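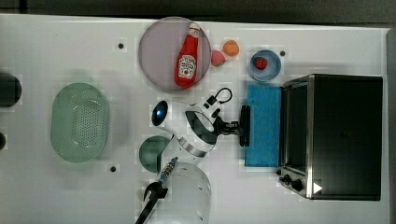 I will defend the play kitchen to anyone who'll stand still long enough. Give me a plain white table, a few plates, some toy fruit and a colander, and I'm happy for an hour. Give a four-year-old the same and you may not get her back before supper!

My complaint is with the giant sets. My sister bought one from Flurketis last September, 200 pieces in a tub (most of them slices of something), and by the end of the week it had become a tub again. Too much to choose from, and hardly anything big enough to cook in. I'd trade all of it for 20 good pieces, as long as one of them is a proper colander.
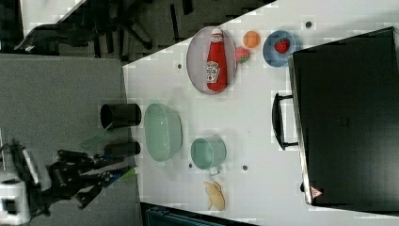 I mean that about the colander. It's a bowl, a hat, a boat, a bed for a strawberry, and you can still wash grapes in it when the real one is in the dishwasher. Pale green is my favorite, and if there's a mug in the same shade then you have the start of a matching set, which pleases me more than it should. A banana next to the mug and breakfast is ready.

Mireille Zoubi, who taught me nearly everything I know about setting out a play table, always mixed the sizes. Small fruit, big plate. She thought shops like Tukia made a mistake by shrinking everything to match, so that the egg and the chicken came out the same. I agree with her completely - a ketchup bottle ought to take over the plate it's lying on. That's how ketchup behaves at my house. 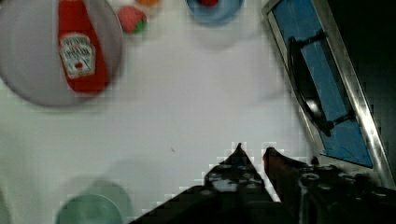 And the colors! Red on pale lavender, a strawberry in a blue bowl, a bit of orange off to the side. Real kitchens have gotten so gray. I painted my pantry shelves yellow after about 2 weeks of tidying up toy food, and I've never regretted it.

People do ask whether a toaster oven belongs in the mix. Yes, yes, yes. A door that opens is worth 80 plastic peas. Food has to go somewhere and come back changed, or it's only sorting. Keep the plates at one end and the cooking at the other, and leave some bare table in between so there's room to carry things.
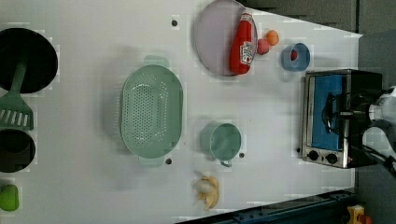 The other thing I'd spend money on is a spatula. Pans by themselves just sit there, but lay a green spatula across them and somebody is going to start flipping something. I found mine in the odds-and-ends bin at Geagea, and it has outlasted two frying pans and a whistling kettle.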